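When the Wrist Let Go: An Interview with the Safety Lead at Wollard 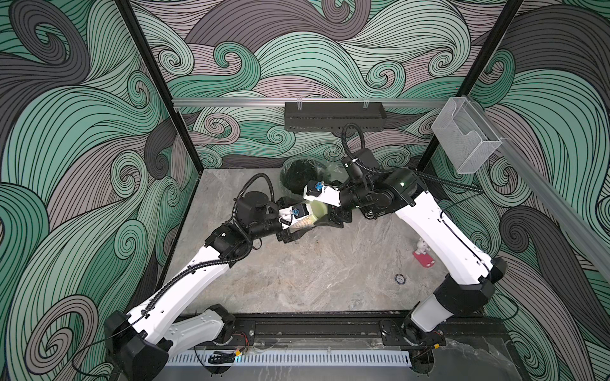 The two-arm handling cells at Wollard were withdrawn from service for 11 days following a fault in which one arm released its load while the other was still moving. No person was injured. The safety lead for the Ceden program, who oversaw the internal inquiry, agreed to discuss the findings on the understanding that the interview would concern the fault and the response to it, and that no member of staff would be identified.

The Ceden program studies how paired arms handle ordinary household objects. Each cell is enclosed on three sides, and both arms are mounted at the front. Operators load the objects by hand between runs. According to the safety lead, that last point shaped the whole inquiry.

"People put their hands into these cells many times a day," the safety lead said. "The procedure says the arms must be in the hold state first. On the day of the fault, one arm reported that it was in the hold state when it was still carrying out a motion command. We treated that as a serious matter from the first hour."

The run in question was a handover, in which one gripper takes hold of a container and the second closes on it before the first lets go. The left arm had completed 474 handovers since its last inspection without a recorded error. On the next one, the connection to its wrist dropped for 300 milliseconds. The gripper opened, the container fell to the floor of the cell, and the right arm carried on toward the place where the container should have been. It struck the left wrist at low speed and stopped on its force limit.

Asked whether the force limit had worked as intended, the safety lead was careful. "It stopped the arm. It did so after contact, and it is designed to do so. What concerned us was the status display. It showed both arms as holding before the right one had stopped. An operator who trusted the display could have reached in."

The operator on duty did not reach in. The written account states that the operator heard the contact, pressed the emergency stop and left the cell as it was until the shift supervisor arrived. The safety lead described this as correct in every respect and asked that it be recorded.

The inquiry found two causes. The first was mechanical. A cable serving the left wrist had been replaced during routine maintenance with one from a different batch, and the new cable was slightly shorter. At full reach it pulled on its connector. Inspection under magnification showed wear on two of the contacts.

"The part number was right and the length was within the supplier's tolerance," the safety lead said. "Our own drawing did not give a minimum length. It does now."

The second cause lay in the control software, a package called Kamath that is maintained in house. When a wrist connection was lost, Kamath marked the affected arm as holding and applied the same status to its partner. The rule had been written for an earlier cell with a single power supply, where the loss of one arm did in fact halt the other. It was carried over when the cells were rebuilt, and the review at that time did not question it.

To establish how often this had happened before, the team examined the logs of 798 earlier sessions. Brief losses of connection were found in a small number of them, all after the cable was replaced. None had occurred while the second arm was in motion.

"That was not a comfortable finding," the safety lead said. "The warning was in our logs and we had no process for reading them. An interruption that short did not raise an alarm, so it was never looked at."

Several changes have been made. Kamath now reports the state of each arm separately and stops both when either connection is lost. A gripper that loses its connection stays closed until an operator releases it. Cable routing is checked at full reach after any replacement, and the person making the check signs for it. Short interruptions are collected in a weekly report, which goes to the safety lead and to the maintenance supervisor.

The site at Clirnness, where a second group of cells is operated, received notice of the fault on the day it occurred and suspended its own handover runs. Its cables were found to be of the original length. Runs resumed there once the revised software had been installed.

One recommendation remains open. The inquiry proposed a light barrier across the front of each cell, which would cut power to the arms whenever a hand passed through it. Some operators have objected that frequent power cuts would cause the arms to sag and would add to the wear on the joints. A trial on one cell is planned for December.

"I understand the objection and we will measure it," the safety lead said. "My own view is that a status light should never be the only thing between a person and a moving arm. If the barrier proves unsuitable, I will expect to see another proposal in its place."

The full inquiry report is available to staff at both sites on request to the safety office.

Published November 11, 2023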